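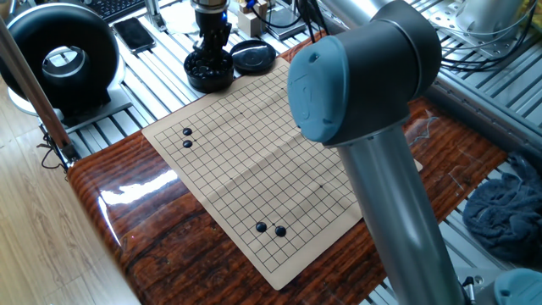
Dulard Community Boards > Money & Family > Wills and Estates

Do I really need a trust for one house and a checking account?

mapleporch48
6/29/25
Okay, so my aunt passed in March and I was her executor, and it was a mess. She had a will, signed and witnessed and all that, and it still had to go through probate over at the Diltbridge courthouse. I'm still getting mail about it! So now I'm looking at my own stuff and wondering if I should do a living trust. I own a small house, one checking account, a retirement account from work, and a car that's worth less than my couch. Two grown kids who get along (most days). My coworker swears by trusts, my brother says they're a racket. Who's right?

tinroof_sal
Your brother, in my opinion. I paid for a trust years ago and the lawyer told me to retitle the house into it. I never got around to it. So I have a very nice binder that does pretty much nothing. For what you've got I'd do a will, name beneficiaries on the bank and retirement accounts, and go have lunch.

quietledger
Sal, I like you, but that's not the trust's fault, you just never funded it. Go sign the deed! It was one form and a recording fee when I did mine. And the house is the whole reason to bother, because depending on the state that's the thing that drags you through probate.

tinroof_sal
Fair. I've been meaning to for, uh, a while.

mapleporch48
Wait, so the retirement account doesn't go through the will at all?

quietledger
Nope, it goes to whoever is on the beneficiary form. Check yours tonight. I found out mine still listed my ex, and I'd been remarried for 5 years at that point. I had a will that said something totally different and it wouldn't have mattered. 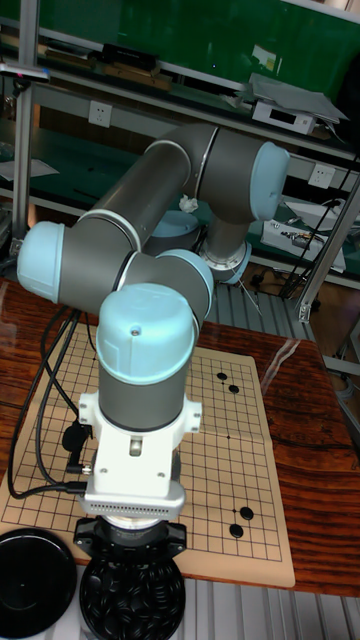 Re: Do I really need a trust for one house and a checking account?

gravelroad_mom
Jumping in with a different angle. Some states have a transfer on death deed for houses. You sign it, record it at the county, and the house goes to the kids without probate or a trust. We did that with my mother's place outside Arport and it was painless. Look up whether yours allows it before you pay anyone.

quietledger
Those are fine until one kid dies first, or one kid wants to sell and the other wants to live there. A trust can spell that out. I've watched a family stop speaking over a kitchen remodel.

gravelroad_mom
Sure, but she said they get along.

quietledger
Everybody's kids get along before the funeral.

gravelroad_mom
Well, mine did, and there are 4 of us. I think you're scaring people into spending money.

lowtide_bb
Can I just say, whatever you pick, please do the powers of attorney too, the money one and the health care one. My dad had a stroke and had neither. The will was no use because he was alive, and we had to go to court so I could pay his electric bill. I'd have traded the fancy will for those two forms any day.

mapleporch48
Oh wow, I hadn't even thought about that part. I'm so sorry about your dad.

lowtide_bb
Thanks. He's doing better and he's bossy again. He signed his forms the minute he could.

mapleporch48
Okay, I called the Sjöberg office downtown and they do a 30 minute consult, so I'm going to bring my deed and the beneficiary forms and ask about the transfer deed first. Will report back. Sal, go record your deed!

tinroof_sal
I'm looking for the binder right now.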